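Teaching a second-hand arm to pick bottles up off the floor

Part two: the wrist camera, the grip and the bit where it keeps missing

Part one covered getting the arm bolted to something that doesn't walk across the room when it moves. If you skipped that, go back. Mine was on a folding table for the first week and I still owe Chiamaka Tijani a mug.

By now you should have an arm that goes where you send it, a two-finger gripper that opens and closes, and a wrist with nothing on it. We're going to put a camera on the wrist, tell the arm where that camera is, and then get it to pick up an empty drinks bottle lying on a hard floor. I chose bottles on the grounds that our workshop makes them at a tremendous rate and has never once put them in the bin.

What you need

The arm and gripper from part one
A small camera with a fixed-focus lens
A printed mount
One long cable, longer than you think
Cable ties
A printed checkerboard stuck to something flat
Bottles, various

Printing the mount

Danjuma Okoro drew ours and the file has been through so many hands that the name now ends in final_final_use_this. Print it in whatever you've got. Ours is white, which was what was on the printer. Solid walls matter more than a pretty surface, and four perimeters did it for us. Two perimeters did not, and the camera spent an afternoon nodding gently like a man agreeing with his landlord.

Fit the mount before you fit the camera. Swing the wrist through its whole range by hand with the power off and watch for anything that touches. If the mount fouls the forearm at one end, turn it round and try again before you reach for the file.

The cable

Leave a loop. Then leave a bigger loop. The wrist turns further than you picture when you're sitting there with a cable tie in your teeth, and a cable that's snug at rest will pull its own plug out at full turn. Tie it down at the forearm, leave the slack between there and the mount, and run the joint end to end slowly while you hold the stop button.

Telling the arm where its eye is

This is the checkerboard part and it's dull. Put the board flat on the floor, move the arm to a pose, take a picture, save the joint angles, and do it again from somewhere else. I used 30 poses. Abimbola Babalola says you can get away with fewer and she's probably right, but she also has a steadier floor.

Tilt the wrist between shots. If every picture is taken looking straight down, the maths will give you a very confident answer that's wrong in height, and you'll find out when the fingers hit the ground. When you've got your result, check it by driving the fingertips to one corner of the board. If you're out by up to 2 mm, carry on. Any worse and you should look for a loose screw before you blame the software. It was a loose screw for me both times.

Setting the grip

An empty plastic bottle wants very little squeeze. Start at the lowest current your gripper will move at and go up in small steps until the bottle stays put when you lift. Our setting came out at 267 on the controller's scale, a number that will mean nothing on yours. Write it on the arm in marker pen anyway, as I lost mine and had to do the whole thing over.

Come in from above with the fingers either side of the body, about the middle. The neck looks tempting but it's narrow and the bottle swings. Close slowly. A fast finger knocks a bottle along the floor, and then the arm goes to where the bottle used to be, which it will do with great dignity.

Getting it to find the bottle

I collected 600 pictures from the wrist camera and labelled them over a number of evenings I won't be getting back. Mix them up properly. My first lot were nearly all one sort of bottle, upright, on a swept floor, and the result was a machine that was brilliant at finding that bottle upright on a swept floor. Real ones are on their sides, up against other ones, half under things. Some are see-through and some are brown with a big label, and the see-through ones are far harder, so take more of those. 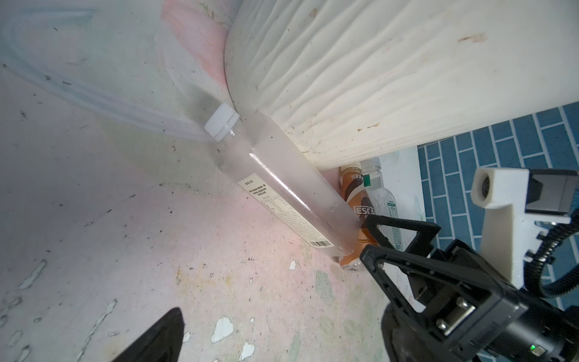 Let the gripper stay in view while you collect. People try to crop it out and then wonder why the finished thing gets upset at the sight of its own fingers. Vary the light too, morning and evening if there's a window, and don't clean up first. Specks on the floor are good for it.

When a bottle is touching another one, go for whichever has more clear space on both sides, lift it away, and look again before going for the second. Planning both from the same picture sounds efficient, but the first lift nearly always shifts its neighbour.

If it goes wrong

Misses always in the same direction: redo the checkerboard.

Misses in all directions: something's loose. See above.

Finds the bottle but won't go near it: your floor height is set too high. Lower it a millimetre at a time.

Picks it up and drops it halfway: more grip, or slower lift. Try slower first.

Goes for Danjuma Akpan's shoe: we're still working on this one.

Part three will be about where to put the bottle once you've got it. Asabe Effiong has offered a crate and has asked for it back in May.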